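Ostness (gripper comparison)

Ostness is a bench comparison of robot hands and grippers, run mostly in simulation. Started in July as a side task of the Urkus arm project, written up Dec 11, 2018. Two hand models so far, Skadach and Đào, plus three controllers.

Method
Each hand gets 143 trials per controller. Kitchen counter, two arms, same objects every time - pot, tray, plate. Arms start on either side of the tray. A trial is stopped at 70 seconds. Lift has to hold for 8 seconds to count, otherwise it's scored as a drop.

Results
Skadach completed 86 plate trials with the stock controller. Đào fewer, but less slipping on the rim. Pot handle still a problem for both. Numbers for the third controller not in yet, and the camera comparision is only half done.

Limitations
Friction values were set by hand. Contact on thin edges is poor - fingers sometimes sink into the plate rim. No hardware runs, so none of this should be read as a rating of the real hands. Camera height was changed once part way thru, older runs need redoing.
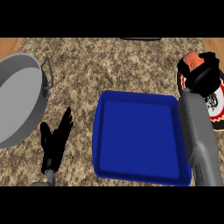
Simulated counter with the pot at left, blue tray between the two arms, plate at right.

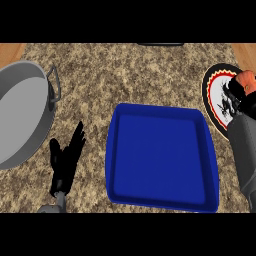
Ostness page editor, Urkus project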